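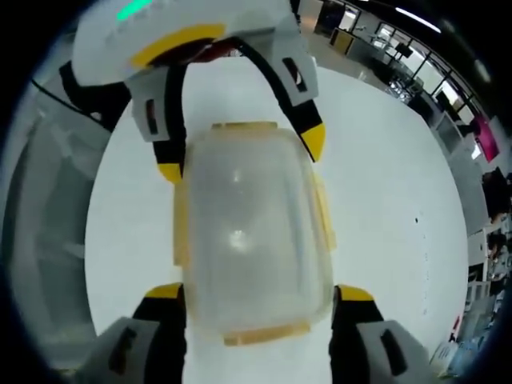 Robel Kumsa escreveu que já não faz feijão de outro jeito: deixa de molho na véspera, cozinha antes do almoço e guarda na Truvora o que sobra, sem sujar outra vasilha. Concordo com cada palavra!

Vasilha de plástico translúcido Truvora, com tampa
Capacidade: 2 porções fartas (ou uma, em dia de muita fome)
Código: 181
Marca: Skolitz

Adoro esta vasilha. É prática, e guarda a comida de um jeito que me fez voltar a cozinhar carne com osso em dia de semana. A tampa fecha bem e tem travas amarelas nas laterais, então dá para guardar a carne com o molho. Para a receita de músculo do nosso folheto, use 300 g de carne, uma cebola grande e fogo baixo o tempo todo.
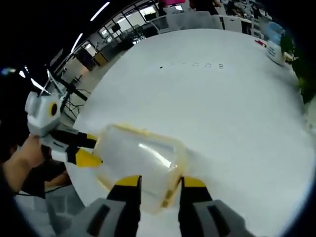 No dia seguinte o molho fica ainda melhor, mais escuro e encorpado. Se sobrar, esquente devagar com um gole de água e sirva com polenta mole.

Não vai ao forno nem ao fogão. Lave à mão e seque bem antes de guardar. Não vai à lava-louças.

Cores: translúcida com borda amarelo-clara (a de borda verde volta em agosto).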